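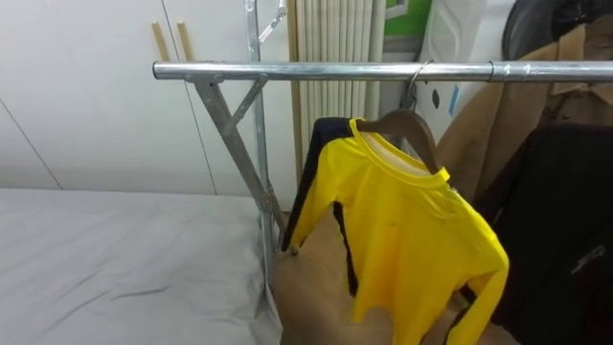 ## Rack and bed task, Sunday session

7 October 2018, club notebook. Writing this on the bus home so excuse the shorthand.

We finally got the whole bedroom task going as one thing instead of bits and pieces! For anyone who missed the last meeting: the Andar round is take a garment off a rail, bring it over to the bed, lay it down. We're using the yellow top with the black stripes as our test piece. It's bright, it's got long sleeves that swing all over the place, and the planner can tell it apart from the dark jackets next to it (mostly).

Head view is the one I care about. Once the hand comes up under the cloth it blots out a big chunk of the view, and the Jovier tracker has to guess where the lower half went. I've got it holding the last good outline for 6 frames now before it gives up. Felt like a lot when I typed it in, but 3 was hopeless.

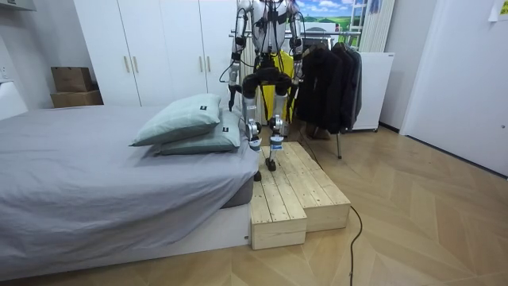
## Standing on the steps

Okay, the pine steps. Crenshaw (our walking code, for the new people) was tuned on flat floor back in March, and it still thinks the world is flat. With one foot on the top planks and the other leg reaching down by the front edge, the hip numbers look weird but they're within limits. I logged 352 seconds of just standing and shifting weight, file is in the Pikel folder under "steps". Please don't rename it again, my plotting script looks for that exact name.

Also, the gaps between the planks bug me. Toe placement needs to know about them. For now I'm snapping the foot target to the middle of a board, which is ugly and I don't care.

## Over the bed

Grip point is up at the top of the garment, other arm goes out to the side to deal with the sleeve. I love this pose! Run 134 is the one to replay if you want to look at the arm timing.
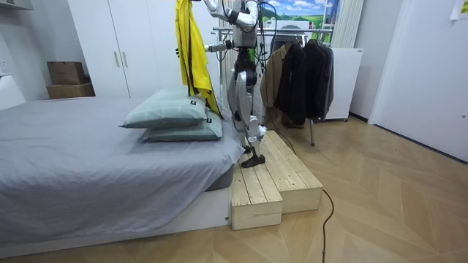 Yellow garment held from the top, hem just over the pillows.

To do before next time:

- second arm path, try a lower approach
- move the pillows in the sim model to match the real bed
- cable slack behind the steps, check the length
- ask about getting the room for a longer slot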